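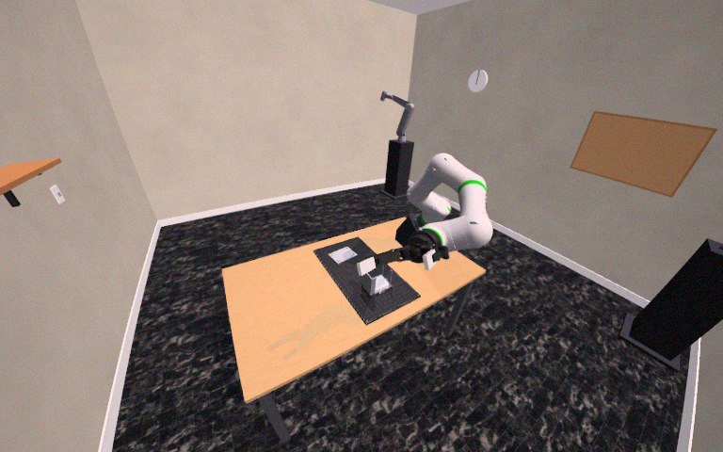 Treltov cell template, bench arm version. Been using it since May, quick writeup before I forget it all. You get the room, the table, the arm, a mat and some white fixture parts, and you're supposed to use it to plan a real bench cell before you bolt anything down. The mat is the best part for me. Dark gray with a fine grid on it, so when the flat square and the open box stand get moved you notice, and I stopped guessing at offsets.

Setup. Took me 23 minutes from unzip to first move, most of that hunting for the base frame setting. It's under Mounts, not Arm. The manual says Arm. Set your base first, then the mat, then the fixtures. I did it backwards and every pick point was off, had to redo the lot.

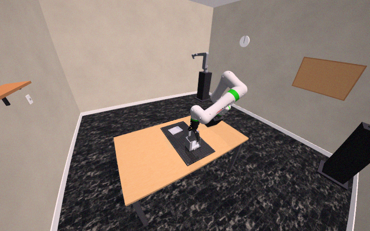
Gripper settings are ok but the defaults close way too fast. I cut closing speed to 25 percent and the small parts quit popping out. Also turn on the contact log, it's off by default for some reason. Caps at 3000 lines then starts eating the old ones, so export before a long run.

Upkeep is where it earns its money. There's a service counter that flags every 1000 cycles and makes you re-check tool center point. Annoying at first. Left it on, caught a drift in my wrist offset that came from me fat-fingering a decimal. Copy your cell file before you touch teh joint limits, undo doesn't cover those.
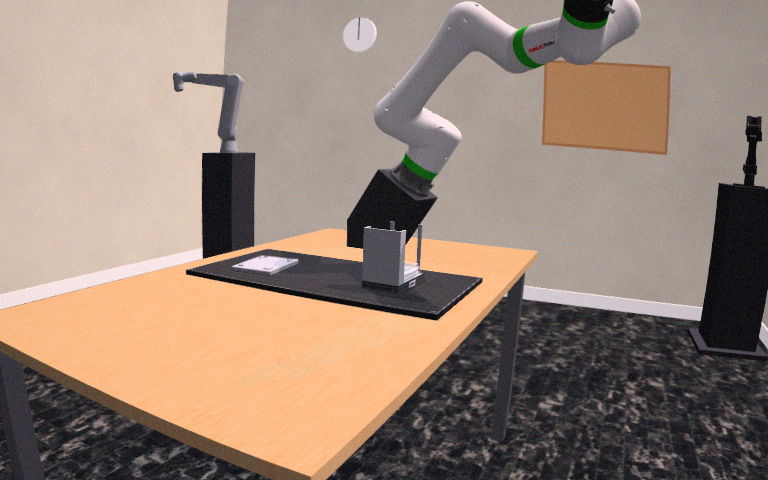

Tried Vilmont's template too. Nicer menus, no service counter, and reloading a fixture wiped my taught points twice. Went back.

Gripes: help pages are thin. Shadows slow my old laptop down alot, switch them off while teaching. Approach heights reset if you rename a fixture, so pick your names early and leave them. Support did answer, took a couple days, told me the rename bug is known.

Bought through Jerell, download link worked first time. Four stars. Would be five if the Mounts page was in the manual.

Update September 21, 2025: new version out, rename bug still there.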